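Cotport shoe workshop sets out its sorting corner

COTPORT, Dec 10, 2022 – A shared workshop in Cotport has given part of its main room over to sorting shoe forms and small parts, using open shelves that anyone working there can reach from the floor.

The corner is run by Hanar, a small firm that handles soles, inserts and loose fittings for repair shops in the region. It moved into the room in October and spent its first weeks laying out the floor. Part of it is covered in gray striped carpet, with smooth white flooring next to it.

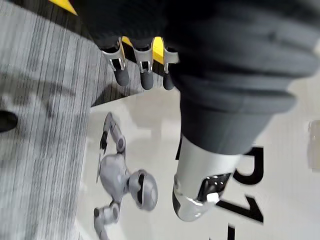

Benedetta Cirillo said the carpet should have gone in years ago, as standing on a hard floor through a full shift had been the main complaint at the old address on Plirnska Street.

Hanar sorted 972 pieces in its first month at the new address and 1,138 in the second. Most are small and easy to lose, and the firm checks them by hand before they go out. Pieces that are scratched or dusty are set aside and cleaned, then checked again. Round parts take the longest – marks on a flat face can be hard to tell from dirt until the surface has been wiped.

The firm says it would sooner keep a scuffed part in use than replace it, provided the edge is sound.

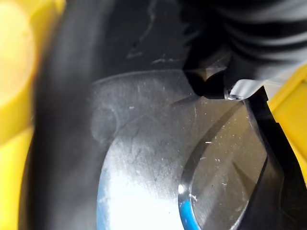

Shelves and trays

The layout follows a simple rule. Shoe-shaped pieces go on the upper shelf, lying flat and lengthwise, and small parts go on the lower one. The shelves are yellow, with black perforated steel uprights, and the black pieces show up well against them. A white pedestal marked R1-A5 holds two shoe-shaped trays, set side by side with a gap between them.

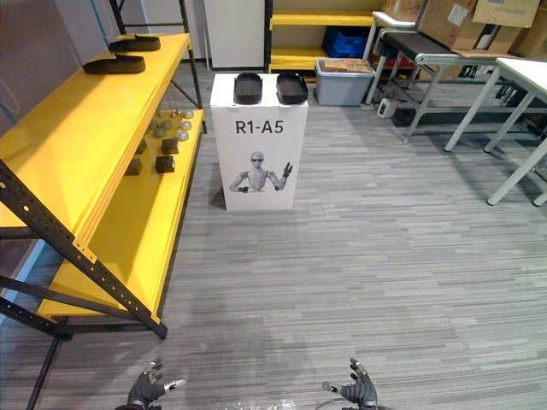 Small round parts are kept together toward the back of the lower shelf, and the little brown cubes are spaced apart so each can be picked up without moving the others. Şengül Tekin, who drew up the layout, wants to try the same arrangement at the firm's second site in Lazăr next year.

Hanar has a lease on the room for three years. Repair shops can drop off parts at the front desk until 5 p.m.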